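4. 실험 구성 및 결과

4.1 실험 환경

두 가지 제어기, 즉 기존의 위치 제어기와 본 연구에서 제안하는 임피던스 기반 제어기(이하 Wovus)를 동일한 작업대에서 비교하였다. 작업은 색이 다른 큐브를 집어 지정 영역으로 옮기는 것이며, 목표 영역은 흰 상판 위에 검은색 사각 테두리로 표시하였다. 그리퍼는 두 손가락 방식이다.
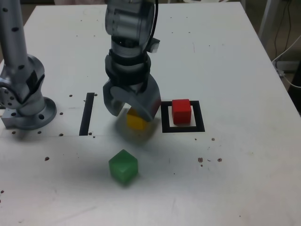
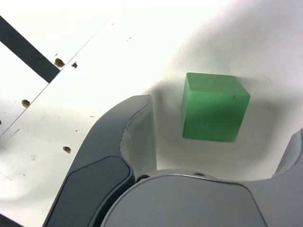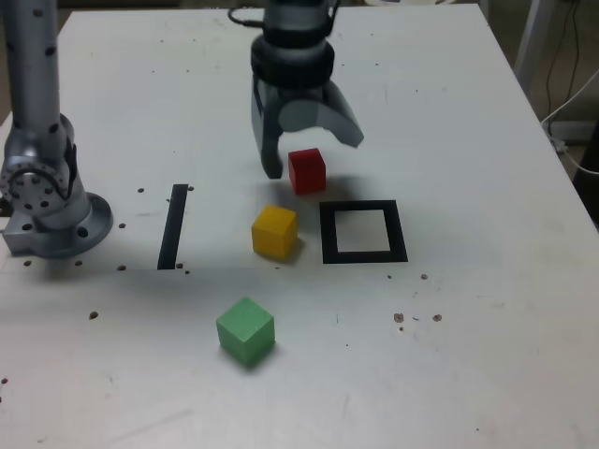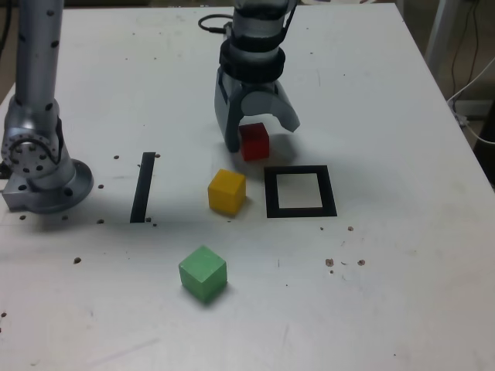
그림 3. 큐브 집기 작업의 여러 순간. 첫 번째는 노란색 큐브를 잡은 그리퍼와 사각 테두리 안의 빨간색 큐브, 두 번째는 벌어진 손가락 너머의 초록색 큐브를 가까이에서 본 모습, 세 번째와 네 번째는 빨간색 큐브 위에서 열려 있는 그리퍼.

4.2 제어기 설정

위치 제어기는 목표 자세까지의 궤적을 미리 생성하고 이를 그대로 추종한다. 손가락은 설정된 폭까지 닫히며, 접촉 여부는 궤적에 반영되지 않는다. Wovus는 같은 궤적을 기준으로 삼되 손목에서 추정한 외력에 따라 말단의 위치를 보정한다. 보정은 수평 방향에만 적용하였고 수직 방향의 강성은 두 조건에서 같게 두었다. 이동 속도의 상한과 접근 높이도 동일하다.

큐브의 위치는 영상에서 추정하였다. 추정기는 Cheng과 동일한 구조를 사용하였으며, 두 조건 사이에서 가중치를 바꾸지 않았다. 따라서 결과의 차이에는 인식 성능의 차이가 포함되지 않는다. 다만 큐브의 회전각 추정은 조명에 민감하여, 실험 중에는 실내조명만 사용하고 블라인드를 내린 상태를 유지하였다.

4.3 시행 절차

전체 시행은 394회이며 두 제어기에 같은 수로 배분하였다. 각 시행 전에 큐브의 초기 위치와 방향을 무작위로 정하고, 같은 초기 배치를 두 제어기에 한 번씩 적용하였다. 제어기의 순서는 배치마다 바꾸었다. 큐브가 목표 영역의 테두리 안쪽에 완전히 놓인 경우를 성공으로 보았고, 테두리에 걸친 경우는 실패로 처리하였다. 판정은 마예지가 아닌 제3의 평가자가 해야 한다는 의견이 있어, 시행을 진행한 문예지 대신 마보람과 추인호가 녹화 영상을 보고 각각 판정하였다. 판정이 엇갈린 시행은 곽종대가 다시 검토하였다.

4.4 결과

큐브의 면이 손가락과 나란한 배치에서는 두 제어기의 차이가 거의 없었다. 차이는 큐브가 비스듬히 놓인 배치에서 나타났다. 위치 제어기는 한쪽 손가락이 모서리에 먼저 닿으면 큐브를 밀어내는 경우가 많았고, 이후 손가락이 닫혀도 파지 위치가 중심에서 벗어났다. Wovus는 같은 배치에서 말단이 접촉 방향으로 물러나면서 큐브가 손가락 사이에 정렬되는 경향을 보였다.

반면 놓기 단계에서는 Wovus의 위치 편차가 더 컸다. 손가락을 여는 순간 외력 추정값이 급격히 변하고, 이 변화가 보정량에 그대로 전달된 것이 원인으로 보인다. 놓기 직전에 보정을 끄는 방식을 별도로 시험한 결과 편차는 위치 제어기와 비슷한 수준으로 줄었다. 이 별도 시험은 위의 시행 수에 포함하지 않았다.

작업 시간은 Wovus가 약 2초 길었다. 대부분 접촉 후 안정화를 기다리는 구간에서 발생하였으며, 대기 조건의 임계값을 조정하면 줄일 여지가 있다. 임계값에 따른 변화는 4.5절에서 다룬다.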